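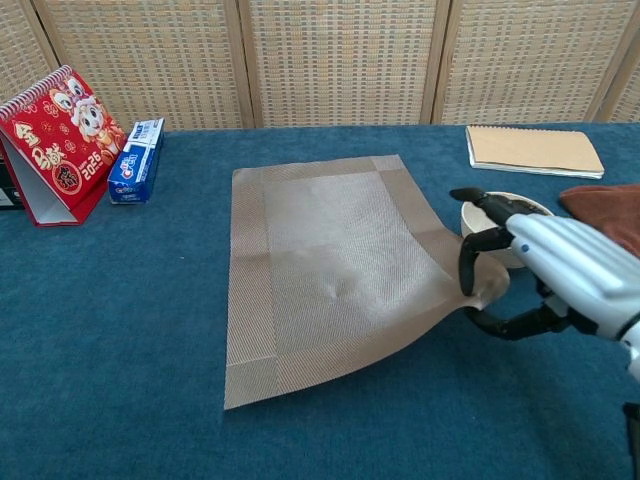

Photo: Hilde Maes

Review: The Drarkex Table Helper, after a month of placemats

My kitchen has one chore that everybody in the house agrees is beneath them, and that is clearing the table. Wiping it, fine. Cooking, sure. But picking up the placemats, shaking out the crumbs and putting them back straight is work that three grown adults will walk past all day. So when Drarkex offered a month with its Table Helper, I said yes before reading how much it weighs.

It weighs plenty. Two people from the company carried it in, and one of them, a patient engineer named Embla Holmgren, stayed through lunch to set it up. She asked what I wanted it to do first. I said placemats. She made the face a plumber makes when you mention that the house is old.

Cloth is hard, it seems. A mug stays the shape of a mug when you grab it. A placemat has ideas. Pull up one corner and the middle buckles while the far side stays flat on the table, and now the machine has to work out where the rest of the thing went. With a tablecloth underneath, the fingers also have to pick up one layer and leave the other alone. I have been doing this since I was four and had never given myself credit.

The good news first. The Table Helper is gentle. I gave it the cheap dishes to begin with and moved up to my aunt's dessert bowls by the second week, and all of them are still with us. The grip is soft, the arm stops when you put your hand in its way, and it's quiet enough that I could take a phone call at the same table. It also never sighs, which puts it ahead of my nephew.

Now the speed. Taking up one placemat, folding it once and setting it on the pile took 127 seconds on a good run. I can do it in the time it takes to say "placemat." On a bad run it would get hold of a corner, lift, think it over, put the corner back down and start again from the other side. I got into the habit of making coffee while it did this, and then of drinking the coffee.

It does better with a thick weave than a thin one. Vinyl mats from Plistico were the easiest, being stiff, and it had those done by the first afternoon. Paper napkins were hopeless. Linen napkins came out folded in a shape I can only call personal.

Clutter slows it down too. If there's a bowl near the mat, the arm gets careful, and if there's a bowl, a notebook and yesterday's mail, it gets very careful. The manual suggests clearing the table before use. I read that line out loud to several people.

I asked Marijke De Bruijn, who runs the packing floor at Desmet, whether this kind of thing looks any better at work than at home. They've had two arms on trial since November. Boxes, she told me, are solved. Bags are getting there. The bench where they fold cotton dish towels is still run by a woman called Montserrat Rivas, who gets through 300 before her first break and has not been asked to look over her shoulder.

Setup is the other sore spot. Every new object wants a teaching session, with you guiding the arm through the move again and again until it catches on. The app is clean and easy to follow, though it logged me out whenever I had both hands full.

Price: $1,757 for the three-month home trial, arm and stand included. That buys a lot of placemats. It would also buy a fair amount of bribery, if you have teenagers.

Would I keep it? For someone with bad hands or a bad back, who needs a light thing lifted and has the time to wait, I can see a real use, and I'd like to try the next version. For my house, no. I give it 2 stars out of five, with one of those for manners. It goes back at 9 in the morning, and I've already been told whose turn it is to clear the table.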